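Robotics club update, November 2019. We're down to one task for the Cusville open day: push the toy blocks around the board with a plain rod. No gripper allowed this term.

Fenna Van Acker wrote the path code. Mieke Baert is rewriting the part that handles the stars, which tend to turn when you push on a point.

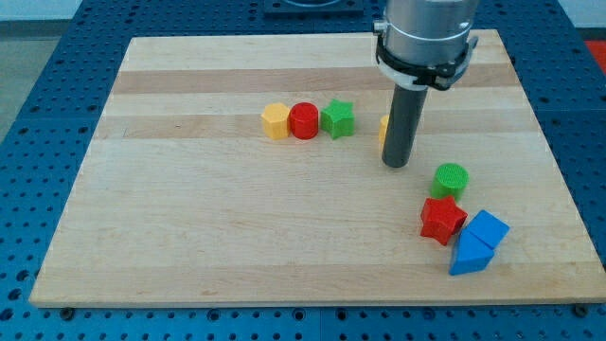
Speed is capped at 40 percent until Mieke is done — the cylinders roll off line above that.

Log so far has 600 pushes in it. I'll post the code after the open day. Next meeting is in the usual lab, bring your own laptop.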